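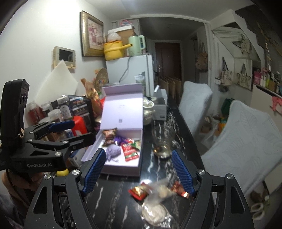
How I Pack a Gift Box of Snacks and Little Treats

I have been putting together snack boxes for friends for years now, and I still get a silly amount of joy out of it. It started when my friend Adhiambo Koech moved away and I wanted to send her something that felt like raiding my kitchen. Now I do them for birthdays, new jobs, weddings, bad weeks, you name it. People keep asking me how I get everything to sit nicely, so I'm finally writing it down.

What you need

A gift box with a hinged lid. I love lavender and lilac ones, but pick whatever color makes you happy.
One or two small drawstring pouches, satin if you can find it
Wrapped candies and small snack packets in different sizes
Something pretty that isn't food, like a tassel or a beaded cord
A gift tag and a pen that doesn't smear

My spending limit is usually 10 dollars for the candy (I said usually!). The pouches I buy in bulk and keep in a drawer, so I've stopped counting those.

Step 1: Clear a patch of counter

You don't need the whole counter. Mine is a long black one with white veining and it's nearly always crowded down one side with packages and containers, and I just push things back until there's space for the box with its lid open. Wipe the spot first. Crumbs stick to satin like you wouldn't believe.

Step 2: Open everything up and look at it

Stand the lid all the way back and fold out any side flaps so they don't flop onto your hands while you work. Then set your candy out next to the box and have a look at the colors together. I like a couple of loud ones. Red and gold foil against pale purple is so cheerful, and a bit of green wakes the whole thing up. Brown wrappers are fine too, but I tuck those along the sides where they make a nice quiet background.

Check the dates on the packets while you're at it. I once mailed my friend Apolline Lebrun a cookie that had expired in July, and she has brought it up every Christmas for 8 years.

Step 3: Fill the pouch

The pouch is where the tiny things go – hard candies, earrings, a folded note, anything that would slide around and end up in a corner. Fill it a little over halfway and pull the strings until the top gathers. Don't knot it tight! A loose bow is easier to open and the ribbon ends look lovely spread out to one side.

Step 4: Pouch first, packets around it

Lay the pouch in the box before any of the larger snacks. I put mine a bit off center and then work outward, with the long skinny packets along the walls and the squashy ones slipped partly under the pouch so they stay put. Overlap is good. If you can see the whole front of every packet, the box will probably look sparse.

Then comes the tassel or the beads. I let a cord curl around near the front and set the tassel above the pouch, where it's the first thing you notice.

Step 5: Save the best wrapper for last

Every box gets one star. My favorites have a picture on the front, and I'm a complete sucker for the red and gold ones with two sleepy little cartoon characters in fancy headwear, leaning on each other with their eyes closed. How could you hide that at the bottom? Hold it up over the box, try it in a couple of places, and make sure the faces are right side up for whoever lifts the lid.

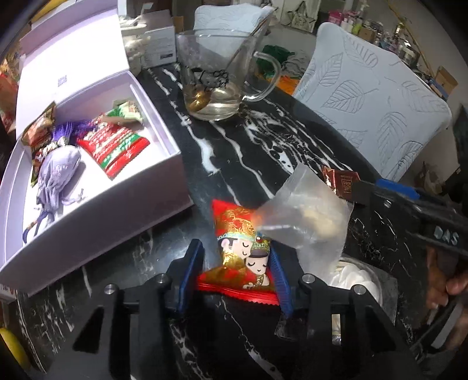
Step 6: The shake test

Close the lid and give the box a gentle tilt each way. If you hear sliding, open it back up and wedge in another small packet, or a bit of tissue paper if you've run out of candy (or eaten it, which happens here). If the lid bulges, take something out. Forcing it will crease the corners and you'll be annoyed every time you look at it.

Step 7: Tag it and keep it cool

Write the tag before you tie it on, not after – I have poked a pen through more than one box. Anything with chocolate should stay out of the sun until you hand it over. If you're mailing it, put the gift box inside a sturdier shipping box with crumpled paper on all sides, and save the chocolate for the colder months.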